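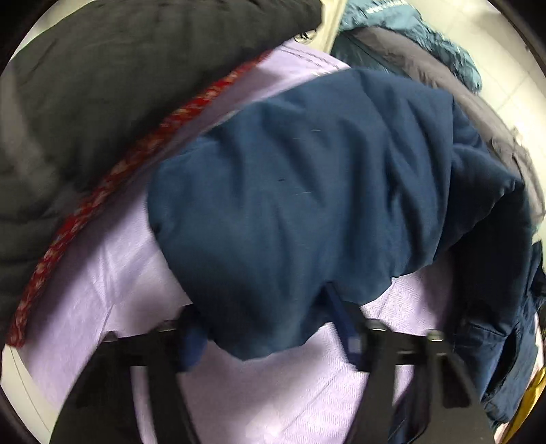 Terdale grippers on fabric, anyone sold on them?
Trying to decide whether the Terdale two-arm hand unit is worth keeping over our old Hadard. I've run 100 picks on each, same pile of clothes, and I'm not convinced. The Terdale gets a decent bunch of cloth up, as with the dark blue piece there, but look how much of the same garment is still lying off to the right. The sales sheet calls this a "clean garment pick." I'd call it a lift. The blue pads seem fine. I'm less sure about the price, which is 600 more than I paid for the Hadard.
Posted by tunden_bench, 23/01/2024

padwear replied:
What are you counting as a pick? If the cloth leaves the surface, that's a pick in my book. Getting the whole garment clear is up to your arm and how high you go.

tunden_bench replied:
Fair, but then every gripper on the market scores well and the number means nothing. I count it when the whole thing is up and stays up for the move to the bin.

Mabli Hughes replied:
I'm with padwear. You're blaming the fingers for a grasp point problem. Grab a jacket or trousers in the middle and you get a hump with the rest trailing, whatever you bolt on. Did you choose the points by hand on both units?

tunden_bench replied:
By hand, yes. Hadard first, then Terdale. I did get tired toward the end of the second set.

slowservo replied:
So the Terdale got the tired operator. I wouldn't return anything on that basis. Swap the order and run it again.

Eun-seong Ra replied:
We ran 274 picks on the Terdale in September with an Upadhyay controller. Thick cotton was good. Thin lining slipped out whenever the closing force was set low, and the default is low. Check that before you argue about pads.

padwear replied:
A demo video with 1,000 picks and no settings listed tells you the same amount, by the way. Nothing.

tunden_bench replied:
Mine was on the default. I'll raise it and redo both sets, Terdale first. Still don't see where the extra 600 went.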